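Pre-Deployment Safety Checklist: Household Handling Tasks
Site: Putley Residential Test Rooms
Form 3523, bottles and liquids section
Inspection date: 6/20/25
Inspector: Agnes Aasen
System under review: Arketti two-arm unit, Gilen hand set

Purpose
This checklist is completed before any automated system is permitted to handle household liquids at the Putley site. Each item is marked Pass, Fail or Hold. Comments are entered by the inspector and may be answered by reviewers in the space provided.

Section 1. Work surface
1.1 Table stable under side load. Pass.
1.2 Surface free of standing liquid before start. Pass.
1.3 Surface finish suitable for machine vision. Hold.
Comment: Glossy, dark and heavily veined tops remain a difficulty. The unit twice read a light vein as the edge of an object and stopped. A person works on such a surface without a second thought. The item stays on Hold until the July software release has been reviewed.
1.4 Cables clear of the working area. Pass with comment.
Comment: A cable at the back of the table is acceptable for a person. For the unit, it is to be removed or fixed down.

Section 2. Holding and steadying
2.1 Container kept upright throughout the hold. Pass.
2.2 Grip force within limit for thin plastic. Fail.
Comment: Pump bottles are the hardest item in this section. The head can be pressed by accident, and the body gives under the fingers. By hand, the task is ordinarily done with one hand around the upper part of the bottle and the other brought in toward the lower part.

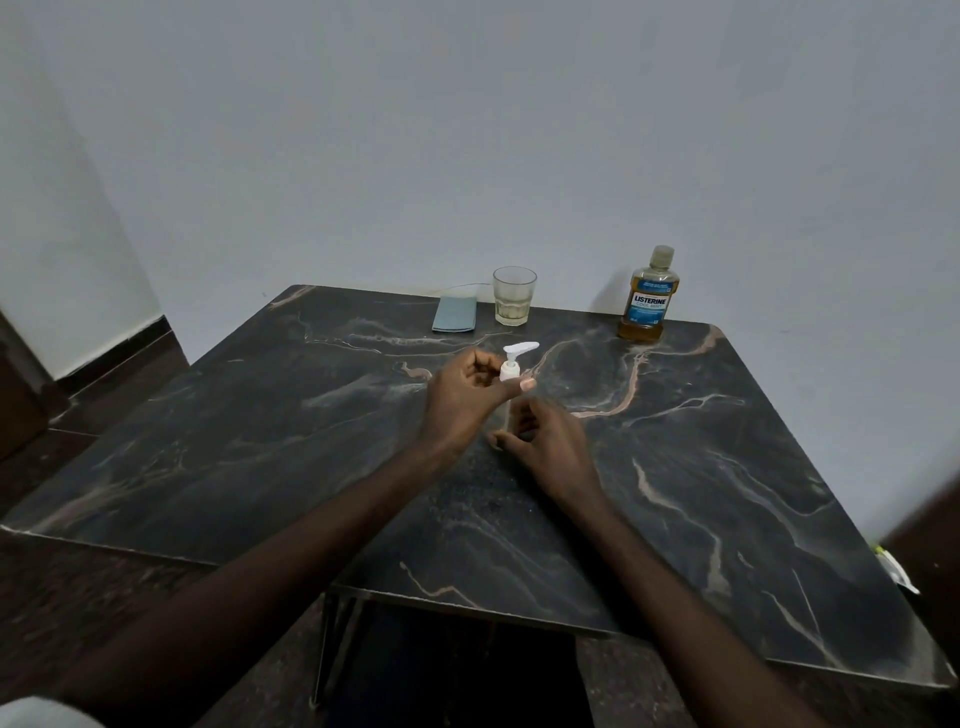

Reisinger asks that item 2.2 be split in two, on the grounds that a unit may hold a bottle correctly and still set off the pump. One Fail mark, in this reviewer's opinion, hides which of the two faults occurred, and the maker cannot correct what the form does not separate. Reisinger would also allow the use of a plain holder fixed to the table, so that the second arm is not needed at all.

Inspector's response: The split is accepted and will appear in the next issue of the form. The holder is not accepted. Homes do not have one, and the question before this office is whether the unit can do the chore as it is found.

Section 3. Opening, pouring and closing
3.1 Cap removed without tipping the container. Hold.
3.2 Cap placed where it can be found again. Fail.
Comment: Small round caps come to rest on their sides and may roll. The unit lost track of the cap in 5 trials and had no plan for looking for it.
3.3 Open container left clear of arm movement. Hold.
Comment: An open bottle standing between two moving arms is the main spill risk in this section. A person moves one hand and keeps the other out of the way - the unit plans both arms together and must be shown to respect the same clearance.

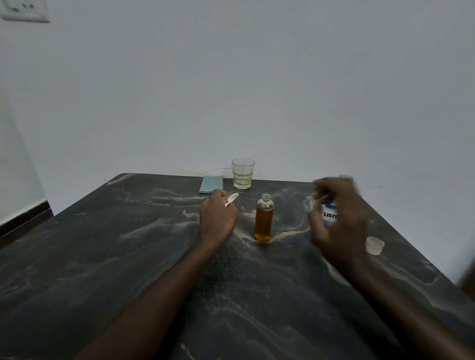

The required clearance is therefore to be measured with both arms in motion, and at the working speed declared by the maker. A result obtained at reduced speed will not be accepted. The emergency stop is to be within reach of the attendant for the full length of the trial.
3.4 Liquid level judged correctly in clear containers. Fail.
Comment: Results were fair with colored liquids and poor with pale ones.
3.5 Contents confirmed from the label before pouring. Hold.
Comment: Labels are often covered by the hand that holds the bottle. The unit should read the label before it takes hold. Where it cannot, it should stop and ask.

Section 4. Records
4.1 Trial log complete. Pass. The log holds over 1000 entries.
4.2 Stops and faults entered with cause. Hold. Several causes are given only as "other."

Overall finding
Not approved for unattended use with liquids. Approved for attended trials with water only, in closed containers. The unit is dependable at lifting and carrying, and remains well short of a person at opening and closing small containers. Items marked Fail are to be tested again in full after the July release.

Signed: Agnes Aasen, Inspector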